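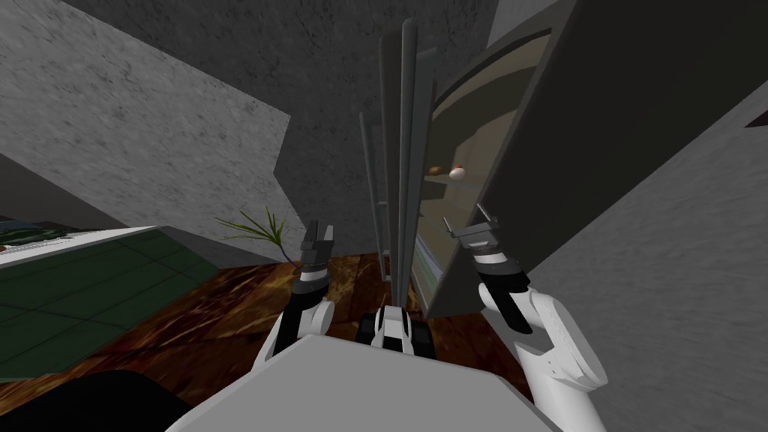

Plant on the left, cabinet door open.

So Orkel want 2,000 people through the gate by February. They got 700 for the last home game, and I'd bet a fair few of those were there for the visitors.

The big idea is signing Henríquez back from Starkeo. He's a good striker. He was a good striker last time too, and we finished in the bottom half anyway while the midfield stood and watched him run.

Rosalind Nakamura wrote in the program that he "changes everything." Does he play left back? We gave up 2 goals down that side before halftime against Piltanel and I haven't read one word about it.

I'll renew my season ticket, same as every year. I'm not buying the shirt.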